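From: Leonilde Baptista
To: corklow-residents
Subject: Re: [corklow-residents] Penthouse sold?? And who to?

Maritza Alvarado wrote:

> Does anyone know if the top floor has finally gone? There was a
> fellow in the lift on Thursday with a tape measure and a very
> expensive coat, and the sales office has taken the sign down. The
> lady at my hairdresser says it's a footballer. My brother-in-law
> says it's the man from the cooking program. I would just like to
> know whether I'm going to be living under a home gym.
>
> Also, if it is a celebrity, will it push our values up? We are
> thinking of selling the one-bedder in the new year and I'd
> rather wait if there's going to be a magazine spread.
>
> And does anyone have a spare key to the bike cage, mine has
> snapped off in the lock again.
>
> Maritza
> Level 9

Hi Maritza, hi all,

I can tell you what I know, and then I can tell you what I've been told, and you'll notice the second part is longer.

What I know: the penthouse is under contract. The agent at Daltholm confirmed that much when I rang about the noise from the open inspections. She wouldn't give a name or a price. She did say the buyer was "a very private person", which in my experience of agents covers everyone from a movie star to a bloke with an unlisted number.

What I've been told: a footballer, as you say. The cooking program man. One half of a married couple who read the news on different channels. A racehorse owner. The woman who sings the ad for the carpet place. I've had that last one from two separate people and I confess I'm barracking for her.

You'll remember we went through all this when the Wudell building across the river opened. The brochure practically promised you'd be borrowing sugar from a film director. My cousin rented there for a year and the closest she got to fame was a man in the spa who'd been an extra in a beer commercial. The actual celebrity, a tennis player, owned two floors and slept there, by the concierge's reckoning, 5 nights. The lights were on a timer. People used to point up at the windows from the ferry and say "she's home".

On values, I wouldn't hold your breath for the magazine spread. I went back through the sales at Wudell when we were deciding whether to buy here, and the flats below the tennis player sold for much what you'd expect of flats with that floor plan and that car park. One owner put "celebrity address" in his listing. It sat there until November and then he took it out and put in "new dishwasher", and it went in a fortnight. Make of that what you like. If your one-bedder has the original dishwasher I'd start there.

What a famous owner does do is change the mood of the lobby. At Wudell they got a second desk, a velvet rope that kept falling over, and a letter asking residents not to wear thongs (the footwear) past the front doors. The body corporate fees went up by $840 a year to pay for it all. I'd like us to be awake at the meeting when somebody suggests a rope.

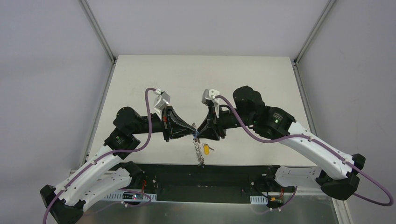

Two arms, one keychain.

Now, the home gym. Under our by-laws any hard flooring above Level 3 needs acoustic underlay and written approval, and that goes for penthouses too. I looked it up last night, it's by-law 68, just after the one on wind chimes. So if the expensive coat was measuring for a treadmill room, he or his client will have to lodge the form like the Hong family did when they put down the timber. They were very good about it, and I believe you can't hear a thing. You can, of course, hear their parrot, but there is no by-law about parrots and I'm not going to be the one to propose it.

If works do start, the approval notice has to go up in the lift for 14 days first, and the lift gets padded. So that's how you'll know. Not the hairdresser, with respect to her. When the grey blankets go up in the lift, somebody is moving a wall.

I'd also ask, and I'm looking at Level 6 here, that we don't post the buyer's name on the list if anybody does find out. Last time someone moved in who'd been on television (for one season, in 2000, as a contestant) there was a photo of his removal van on the internet before he'd got the couch through the door. He was perfectly nice and he sold up within the year, although he did say it was the parrot.

Bike cage: the building manager has the spare, office is open until 4. He'll want you to sign for it. He'll also want to tell you about the lock, so allow time.

I'm away from Friday but reading email. If the carpet lady turns up, somebody please ring me.

Leonilde
Level 12

--
You are receiving this because you are subscribed to corklow-residents.
Please trim your quotes when replying.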